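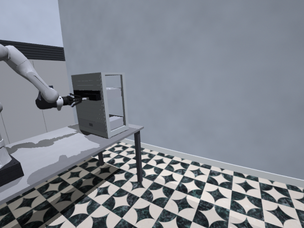
Gun-woo Heo thinks I should have bought the smaller battery and been done with it. He left that under my last entry, along with a long bit about how the big pack on the Pestano only makes sense if you tow, and I've been chewing on it all day. He may be right! But I've had the truck since May and I'm still smiling every time I back it out of the garage, so I'm not sure how much sense has to come into it.

Anyway, today was the drive out to Barnura and back, 123 miles all told, and the first proper long run I've done with the bikes on the rear rack. I charged it overnight and set off at 7 a.m. with a coffee and half a bagel (the other half went down between the seat and the console and is, as I write, still there). The first 40 miles were all electric and so quiet that I kept turning the radio down and then wondering why. Then the engine came in on the long hill past the reservoir, and it's not a nice noise, I'll say that. It sort of clears its throat. After a mile or so I stopped hearing it.

What I did notice was the steering. On the old truck you had to hold it in a crosswind, both hands, shoulders up around your ears. This one just goes along. I did 70 on the flat part and ate the bagel with my left hand, which I probably shouldn't write down.

Keith Blackburn was already in the lot at Barnura with his hood up. He wanted to see how the plug-in side worked, so we stood there going through the menus on the screen and managed to switch the whole thing into Spanish. It took us ages to get it back.
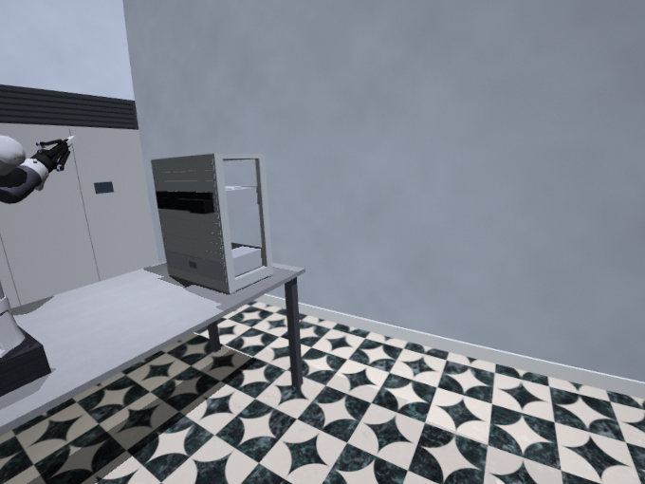 He had a go around the back roads after that and came back saying the brakes were grabby. They are, a bit, at walking speed. I'd gotten so used to it that I'd forgotten, and of course now I feel it at every single stop sign, thank you Keith.

Coming home I left it in hybrid the whole way to see what it would do, and the screen said 26 miles of electric left when I pulled into the driveway. I really thought it would be empty by then. So that's one for Gun-woo, I suppose, or maybe one for me, I haven't worked out which.

Still to do: call Dromutis about the rattle in the tailgate, get a longer charging cable, and dig out that bagel before it gets warm again.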